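工单:仿真里双臂抓细棒老是夹空(已解决,留个记录)
提交人:Mogens Thorlacius
项目:Bemari 双臂台,共享工坊 Stanstead
状态:已关闭

问题

先说一下背景,我在 Lundeo 装好真机之前想把整套动作在仿真里跑顺,省得到时候拿真手指去磕桌子。大块的东西都好说,一碰到那根黄绿色的细棒就不行,夹爪下去、合上、抬起来,棒还在桌上躺着。周日下午跑了127次,夹住的只有70次,差不多跟扔硬币一样,气得我去泡了两回茶。

腕部相机视角,手指张开,还没下去:

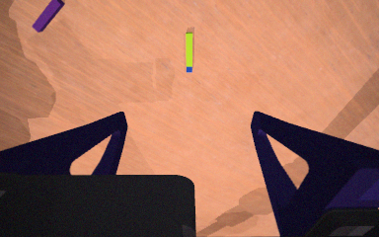

腕部视角,绿棒蓝头在两指尖之间偏上的位置

看这个视角我第一反应是对得挺准啊,左右都居中了。后来才想到,棒还在指缝的前面呢,手指得再往前送一段才合得上。我的脚本偏偏只检查左右,前后那个方向压根没管(对,是我自己写的,不怪别人)。

试过的办法

1. 把摩擦系数调大。没用,本来就没碰到,再粘也白搭。
2. 物理步频从500改到1000。夹住以后的抖动小了一点,夹空照旧。这个我留着没改回去。
3. 怀疑阴影干扰识别。桌面上手臂的影子确实又大又乱,我把影子关掉跑了一轮,成绩几乎没变,又打开了。
4. 换成房间视角,看整张桌子和两条手臂的相对位置。前面盯着腕部画面看了半天,早该换的!一条手臂在桌子后沿上方,手指朝下,另一条的末端低低地停在右后桌角后面。棒在桌子中间稍靠后,单独一根,周围没东西挡着,所以也不是碰撞的问题。

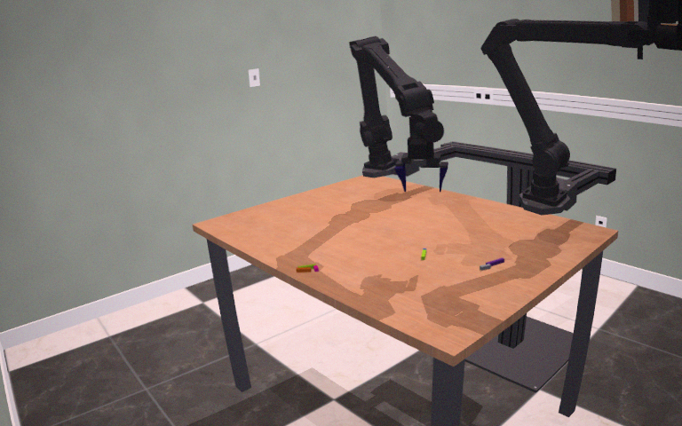
原因和修法

Pearce 那份夹爪模型里,工具坐标原点放在手掌上,没放在指尖中间。我照着指尖算的目标点,差出来一截,棒摆的角度不一样,有时候刚好蹭进去,有时候就夹空,难怪时好时坏。

改了两处:工具坐标挪到两指尖中点;合爪之前加一道前后方向的检查,不到位就再送一小段。改完挂着跑了一晚上,1000次,一次夹空都没有。

还没弄的

紫色那组还没试,那根比细棒粗,张开的宽度应该够,但我没量。橙色圆柱上面横着一根绿的,得先拿哪个我还没想好,单开一张工单吧。另外要是有人也在用 Pearce 的模型,麻烦看一眼自己的工具坐标原点在哪儿,回我一句,我想知道是模型本来就这样,还是我导入的时候弄歪了。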